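The Second Bedroom Problem

What a listing says, what it means, and how long you have to stand in a closet before you know the difference

The condo was described as "a serene retreat with treed outlooks," and in fairness there was a tree. It stood on the far side of the parking lot, leaning a little, like someone waiting for a bus. If you went out on the balcony and turned your head hard to the left, it became an outlook. I stood there for a while with my head turned, because I had driven 11 miles in sleet to see it and felt I should get my money's worth.

I have been looking at two-bedroom condos since early fall. I have looked at old ones with radiators that knock and new ones with refrigerators that talk. I have learned to walk into a stranger's bedroom and open the closet with the confidence of a burglar. And I have come to believe that the whole business of buying a home in a building full of other people's homes comes down to one question, which the listings work very hard to keep you from asking: what, exactly, is the second bedroom?

In a house, a bedroom is a bedroom. It has a door, a window, a closet and some bad carpet. In a condo, the word has been asked to carry more weight. I have been shown a second bedroom that was a dining room with a curtain. I have been shown one reached only by walking through the bathroom, a plan the agent called "European." I have been shown one with no window but with a very large photograph of a window. My favorite was in a converted mill called the Rokell, where the second bedroom was a platform over the kitchen. You got up to it by ladder. A grown person could lie down there, or could sit up, provided they made peace with the sprinkler head.

"A lot of people use it as an office," the agent told me. A lot of people must have very short meetings.

The odd thing about the Rokell is that I nearly made an offer. The ceilings were high and the brick was real, and I had been in the car since breakfast. This is the danger of looking at too many places in one day. By the fourth, you stop asking whether you could live there and start asking whether you could sit down there.

So I made rules. I see two units in an afternoon and no more. I bring a tape measure, and I use it even when the agent sighs. I flush everything. I stand in the middle of the living room for a full minute with my mouth shut, which agents hate, and I listen. In one minute at a building called Galletti Court I heard an elevator, a dog, a different dog, and a man upstairs practicing the first half of a song on the trombone. The unit had been described as "whisper quiet," and it may well have been, from the trombone's side.

Then there is the kitchen. Listings love a kitchen. They will give a bathroom four words and a kitchen a paragraph, and most of the paragraph will be about the counter. I have nothing against counters, but I have begun to notice how rarely anyone mentions where you put things. The second unit at Galletti Court had a counter you could land a small plane on and three cabinets, one of which turned out to contain the water heater.

My advice, for what it's worth, is to go in with a list of everything you own that plugs in and sits out. Mine runs to a toaster, a coffee maker, a rice cooker, a blender I am sentimental about and a radio. Then count the outlets. Then imagine the lid of each of these things going up, because an upper cabinet hung four inches too low will turn any of them into a daily argument. I have watched couples spend half an hour debating a backsplash in a kitchen where they would have to pull the coffee maker out to the edge of the sink to fill it.

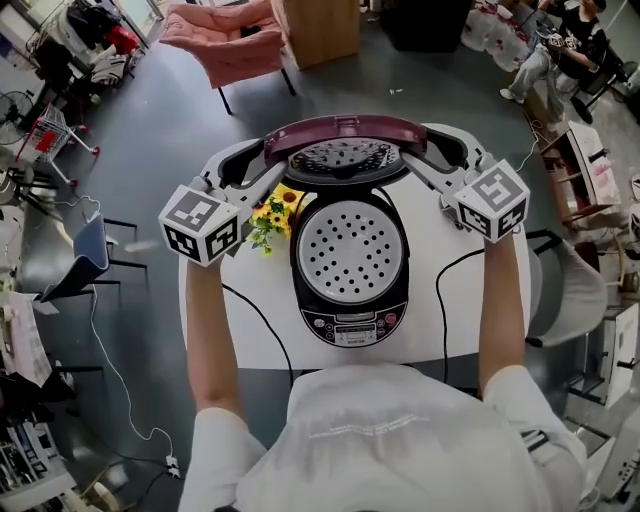 Home & Property Desk

Once you are past the kitchen, the listing gets to its favorite word, which is "amenities." An amenity is something you pay for every month and visit twice. The building I liked best on paper, a tower by the river with the name Kütt (the dots are load-bearing, I assume), had a gym, a roof deck, a dog-washing station and a room called the Salon. The Salon had a long table and a fireplace behind glass. It could be booked by residents for private functions. I asked what sort of functions, and the woman at the desk thought about it and said that somebody had once had a birthday.

The fee at the Kütt went up in January by $300 a month. Nothing in the listing mentioned this. I found it in the minutes of the owners' meeting, which you can ask for and which I now consider the finest reading available to the home buyer. A listing is written by someone who wants you to love a building. The minutes are written by someone who has to live in it. In the listing, the Kütt had "a vibrant rooftop community." In the minutes, it had a roof that let in water over the north stairs, a long dispute about grills, and an owner on nine who wished it recorded that he had said all this before.

I read 11 sets of minutes over the holidays, on the couch, under a blanket. My family thought I was unwell. But you pick things up. You learn which buildings have money set aside for the boiler and which are hoping to have a word with it. You learn that every building, however grand, has a bicycle problem. You learn that "special assessment" is a phrase that arrives in a nice envelope.

Ask, too, about parking. I thought I had asked. The place with the tree came with "one deeded space," and it did, and the space was real, and it was between two concrete columns set so close that the owner had been getting out of his car through the hatchback. He demonstrated. He was quite nimble about it, and a little proud. I drive a small car and I am not nimble.

Storage works the same way. "Extra storage" may be a room, a cage, a shelf in a cage, or the right to put your name on a waiting list for a shelf in a cage. One building gave each owner a locker in the basement that measured 400 on the floor plan, and it took me a long moment with the tape measure to work out that nobody had written down 400 what. It was cubic feet. That is a fair amount of locker, as it happens, if your belongings are tall and narrow and you are willing to stack them like a chimney.

You will have gathered that I have not bought anything. On Sunday, 9th February, I came close. It was an open house in a low brick building on a street of low brick buildings, with a laundromat on one side and on the other a place called Wurketti that sells either office chairs or coffee – I have been in twice and am still not sure. The listing had one photograph, and it was of the mailboxes. The description read, in full, "Two bedroom, second floor, needs updating."

Well, it did need updating. The bathroom was the pink of a stomach remedy. The living room carpet had been laid by an optimist. But both bedrooms had doors, and both doors closed. Both had windows with glass in them and daylight on the other side. There was a hall closet deep enough to walk into, and I walked into it, and stood there in the dark between somebody's coats for longer than is usual. I could hear the other visitors going by. One of them said the place had no flow.

I measured everything. I flushed. I did my minute in the living room and heard a bus, then a neighbor's television, then nothing. In the kitchen I counted seven outlets, and every cabinet was hung where a cabinet ought to hang, by someone who had evidently once owned a coffee maker. The fee was modest. The minutes, when I got them on Tuesday, ran to a page and a half, and the main item was whether to repaint the front door green or leave it a slightly different green.

I put in an offer that night. So did five other people, one of whom, I am told, was paying cash and had never been inside. The agent who called to let me know was kind about it. She said she had something else coming up that I might like, not on the market yet, two bedrooms, lots of character.

I asked her how you got to the second one.

There was a short pause on the line, and then she asked how I felt about stairs.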